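Préparer sa valise cabine pour cinq jours, sans rien enregistrer en soute

Je voyage souvent pour voir ma famille et j'ai mis du temps à trouver une méthode simple. Je la partage parce que plusieurs lectrices me l'ont demandée après mon article sur les trains de nuit.

Avant de commencer

Vérifiez les dimensions acceptées par votre compagnie. Elles changent d'une compagnie à l'autre, et les roulettes comptent dans la hauteur. Pesez aussi la valise vide : une coque rigide peut déjà prendre une bonne partie du poids permis.

Étape 1 – Faire la liste

Écrivez les journées l'une après l'autre et notez ce que vous portez chaque jour. Pour cinq jours, je prends deux pantalons, cinq hauts légers, un pull et une seule paire de chaussures en plus de celle que j'ai aux pieds. Si vous hésitez sur un vêtement, laissez-le à la maison.

Étape 2 – Remplir le premier côté

Ouvrez la valise bien à plat, par terre ou sur le lit. Les chaussures vont en bas, côté roulettes, avec les chaussettes dedans. Ensuite viennent les pantalons, pliés en trois dans la longueur. Je roule les tee-shirts très serré et je les place debout, pour les voir tous en même temps.
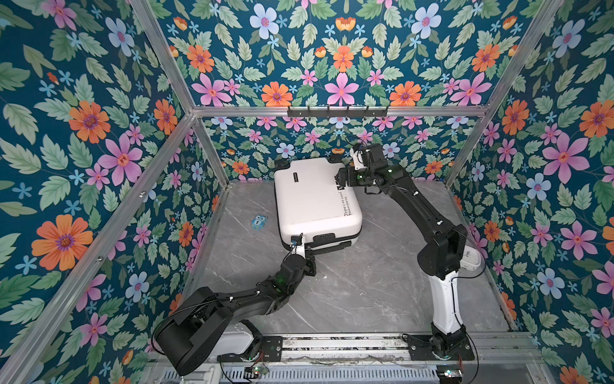

Le deuxième côté reçoit les choses fragiles et celles qu'on cherche en premier à l'arrivée. Chez moi, ce sont le pull, le pyjama et la trousse de toilette. Une chemise se plie autour d'un petit sac de linge, ainsi elle garde une forme ronde et se froisse moins.

Étape 3 – Les liquides

Transvasez vos produits dans de petits flacons et remplissez-les aux trois quarts seulement. Mon amie Rosalinda Bautista met un morceau de film alimentaire sous chaque bouchon. Depuis, je le fais aussi et je n'ai plus de shampooing sur mes livres.

Étape 4 – Fermer et peser

Attachez les sangles sans trop tirer, puis fermez. Si la fermeture résiste, n'appuyez pas avec le genou : enlevez un vêtement. Gardez environ 200 grammes de marge, car les balances de maison ne sont pas toujours justes.

Pour le retour, je glisse au fond un sac en tissu vide, où je mets le linge sale.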